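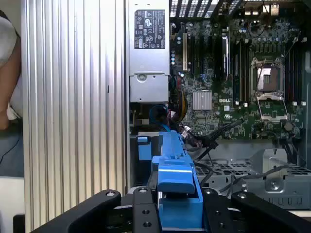
Vol. 4, page 54

3. Opening the case

3.1 Getting to the inside parts

The machines in this part of the study were used office towers that came through the Nastville repair workshop. We were interested in how people with little practice find their way around the inside of a computer, and in what they take as a sign that a part is meant to be moved. Work on repair manuals tends to start at the point where the screw is already found. Our notes start earlier, when the side comes off and the reader of the manual has to match the page to the metal.

Figure 3. Interior of a Dell tower, with blue plastic latch parts, the power supply and the green motherboard.

In the Dell tower of Figure 3 the most noticeable thing is the color. The drive-bay latch handle is bright blue, and a smaller blue tab stands beside its base. The power supply is silver with a black label, and the motherboard to its right is green and crowded with components. Learners who were asked where they would put their hand first nearly always named something blue. Several did so before they had read any of the instructions, and when asked why, they said that it looked like a handle.

The same learners were much less sure about the power supply. Its label is dense with small print and certification marks, and most of them took it as a warning of some kind. Chiba, who led the workshop sessions, had expected them to ask what the marks meant. Only a few did. The others left the unit alone and went on to the next step, and two of them later skipped the instruction to check its cable, although the step was printed in bold.

3.2 Wording of the instructions

We compared two versions of the manual. The first, written by Fukuda, named each part by its function ("release the drive-bay latch"). The second, edited by Geerts, put the color first ("find the blue handle"). Both versions used the same order of steps and the same line drawings. The color version led to fewer stops at the latch, but it caused trouble later on, when the text moved on to parts that had no color of their own – brackets, plates and plain cable clips. Readers who had got used to looking for blue kept looking for it.

For the sessions in May we therefore used a mixed wording, with the color given in brackets after the name of the part. Ebihara also moved the note on unplugging the tower to the top of the first page. In the earlier print it came after the list of tools, and some readers had passed over it.

The side panels were laid aside in the order in which they came off and put back by the learners themselves. Closing the case took longer than opening it in almost every session, a point we return to in Section 4.

Contact: Kenta Kaneko, Clukside Repair Studies | All rights reserved | Back to top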